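Ivero > Stories > Short Fiction

Search stories Enter a word or title Go

Print this story | E-mail this story

The Pear Shift

I had packed fruit at Brusberg for eleven seasons when the arms came, and I want to say right away that I was thrilled. I know how that sounds. My sister didn't speak to me for most of June over it. But you have to picture what my wrists were like by then, and you have to picture station 25, where the pears come through one at a time for the gift boxes and every single one has to be picked up by somebody who is paying attention.

A pear is the worst fruit there is. Apples you can practically throw. A pear looks fine and then you set it down a little hard and two days later there's a brown thumbprint on it, your thumbprint, and a lady in another state is writing a letter. I loved them anyway. I could tell you which ones would be ready by the weekend just from the neck.

The arms were made by Ditano, and they came up the hill road in two trucks with a woman in a green raincoat who was there to train them. She didn't know a thing about pears! She said so the first morning, with her coat still on, and asked who did. Every head on the line turned to me.

So for five weeks I didn't pack. I sat in the old break room over the loading dock with her and a big screen, and the two of us ran a pair of make-believe arms around a make-believe table. She called it rehearsal. Before the real ones touched any real fruit they would do it all in there, over and over, 3,000 tries for each kind of reach, and my job was to watch and say what was wrong.

"Too tight," I'd say.

"How do you know?"

"Because my own hand hurts looking at it."

She wrote that down. I thought she was being polite, but the next day she had turned it into a number, and the fingers closed softer, and I let out a yell they heard in the cold room. I can't explain what that was like. Eleven seasons of knowing something, and I'd never once had to put it into words, and now there it was, moving.

Downstairs it wasn't all yelling for joy. There were 322 of us on the roster in a good fall and everyone could do arithmetic. The man who ran the box folder quit before the arms were even bolted down and went to work at the Moges cannery, where, he told me in the parking lot, a person was still a person. I said I was still a person. He said we'd see. I thought about that the whole drive home, and I still do sometimes, when I walk past the folder. It folds by itself now too.

What the company did in the end was move people instead of cutting them, mostly. The night sort went away. Some of the night sort people were glad and some had arranged their whole lives around it, kids and second jobs and a husband's dialysis, and a day shift was no gift to them. I went to the office about that. I had never gone to the office about anything. But I'd spent five weeks saying "no, wrong, again" to a screen and I guess I had gotten in the habit. We got a swing shift out of it, noon to eight, and I'll take that.

My new badge says Handling Lead. I have a stool — a good one, with a back — and I have four stations to watch where I used to have one, and when a crate of something odd comes in, quince or those big lumpy winter pears, I go back up to the break room and we rehearse it. I'm teaching two of the younger packers to do it now. One has better eyes than me. She caught a slip on a stem the other morning that I'd have let go by, and I was so proud I bought her lunch.

I took my sister up there, too, once she was speaking to me. She has packed for Brusberg longer than I have. She pulled a chair close to the screen and folded her arms and looked for a long time at the right hand.

"It holds it like you do," she said.

"Like we do," I said. "Who do you think showed me?"

She didn't answer, but she unfolded her arms. Then she told me the left one was just standing around like a supervisor and could it be given something to do, and I reached over and turned on the lamp and got her a pencil.

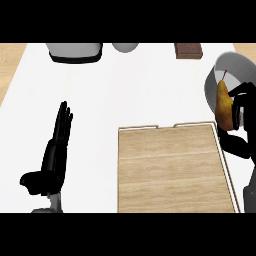
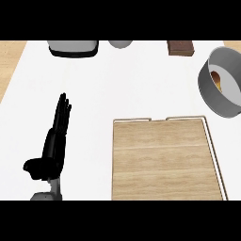 Rehearsal table, break room screen. The pear is in the right hand in the first view.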